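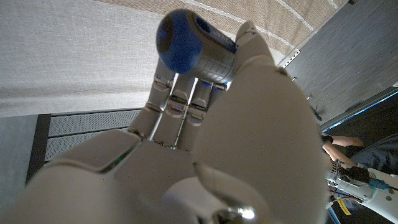
Mokau hand, after a month of small chores

I wanted to love this thing, and for picking up little stuff I kind of do! It'll pinch a small cylinder between its fingertips and hold it up off the palm, and Fuad Gidey at our shop now hands it parts all day. Sorting a bin of 591 mixed pieces, though, took it most of an afternoon (I'd have been done by lunch). Laundry? Forget it, socks beat it every time. Three stars from me, and I'll try it again after the June update.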